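**Informe de avance, segundo periodo. Proyecto Carar: perfiles de molduras y embocaduras de chimenea en madera maciza**

Destinatario: dirección de programas, Ola
Entidad ejecutora: taller Sowah, Skombridge

## 1. Alcance del periodo

El periodo cubre la puesta a punto de la línea de fresado de molduras, el secado de la segunda partida de roble y la revisión del catálogo de ménsulas. No se ha modificado el objeto de la ayuda. Las partidas de acabado y embalaje siguen pendientes y se tratarán en el próximo informe.

## 2. Materia prima

La partida de roble entró en secadero en febrero. La humedad de salida se fijó en el 7 % para las piezas de repisa y jambas, medida en testa y en el tercio central de cada tablón. Se rechazaron 5 tablones por fendas internas detectadas al retestar. El proveedor ha aceptado el abono y la reposición queda prevista para el siguiente pedido conjunto, sin coste de transporte para el proyecto.

El pino se mantiene como segunda especie. Se ha descartado el uso de madera con nudo saltadizo en las caras vistas de la jamba, aunque se admite en el trasdós y en los listones de anclaje. La clasificación se hace ahora antes del cepillado, con marca de tiza en la cara mala.

## 3. Fresado de molduras

Se han afilado y recalibrado las cuchillas de los perfiles de media caña y cima recta. El avance se redujo en el roble por repelo en los tramos de fibra revirada. Con el nuevo ajuste, el lijado posterior parte de grano más fino y se elimina una pasada.

La longitud útil de la repisa corta queda en 41 pulgadas y la de la larga en 57. Ambas comparten el mismo perfil inferior, de modo que un solo juego de plantillas sirve para las dos. La jamba no varía entre modelos. 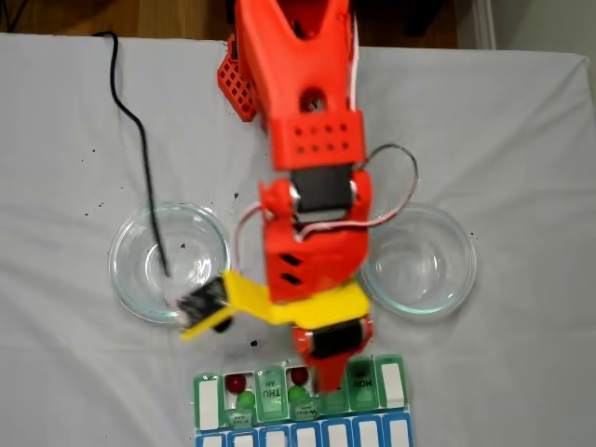
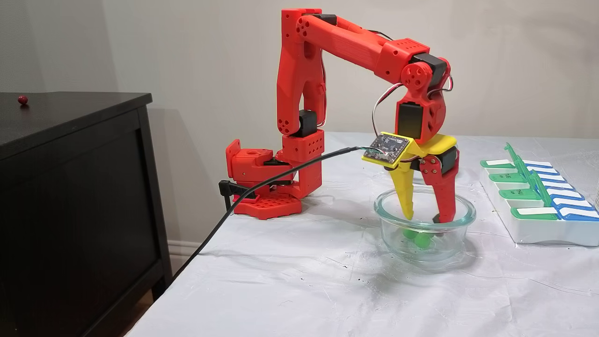
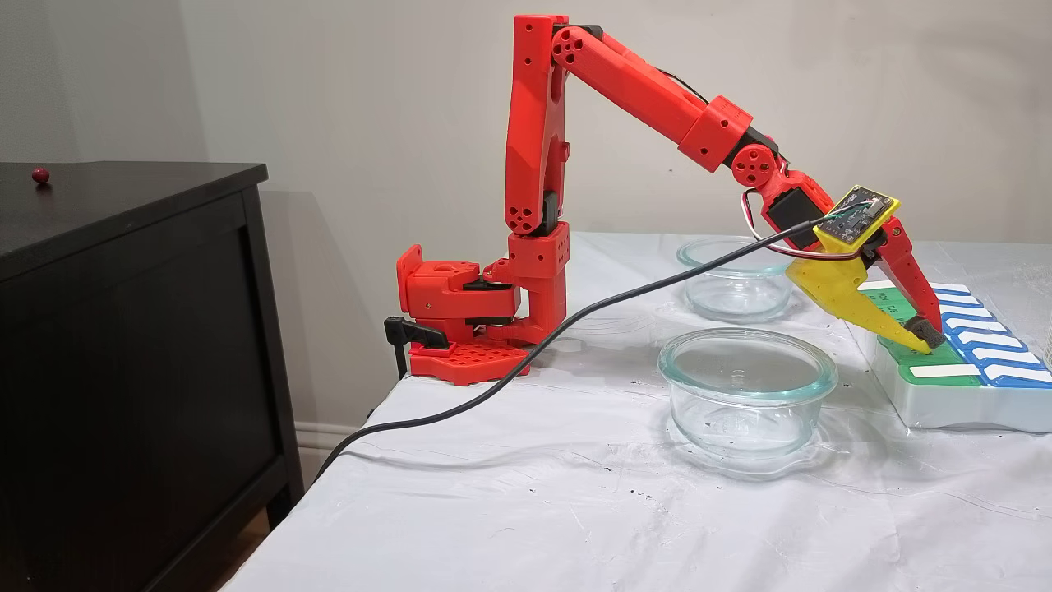 *Figuras 1 a 3. Brazo rojo impreso en 3D sobre mesa cubierta de blanco.*

## 4. Ménsulas y talla

La ménsula lisa está cerrada. La ménsula de hoja presenta todavía diferencias de profundidad entre la pieza izquierda y la derecha, apreciables con luz rasante. Se ha preparado un gálibo de contrachapado para comprobar el fondo de talla en tres puntos. Hasta validar el gálibo, la ménsula de hoja no se incluirá en la tarifa.

La unión entre ménsula y repisa se ha cambiado de espiga encolada a galleta con tornillo oculto. El cambio facilita el desmontaje en obra y no altera la cara vista. Queda por revisar el holgado del taladro para absorber el movimiento transversal de la repisa de roble.

## 5. Desviaciones

- El secado se prolongó más de lo programado por una avería en el ventilador de recirculación. El ventilador está sustituido.
- La compra de la prensa de marcos se aplaza al próximo periodo. La partida presupuestaria no cambia de concepto.
- El ensayo de barniz al agua sobre pino dio levantamiento de fibra en las testas. Se repetirá con tapaporos previo.

## 6. Trabajo previsto

1. Validación del gálibo y cierre de la ménsula de hoja.
2. Montaje en seco de una embocadura completa de cada longitud, con comprobación de escuadra y planeidad del asiento contra el muro.
3. Repetición del ensayo de acabado en pino y primera muestra de aceite duro en roble.
4. Redacción de la hoja de instalación, incluidas las distancias a material combustible según el aparato que se monte.

Se solicita a Ola la conformidad con el aplazamiento de la prensa de marcos antes del cierre del trimestre. Los partes de humedad y el albarán de abono se remiten en archivo aparte.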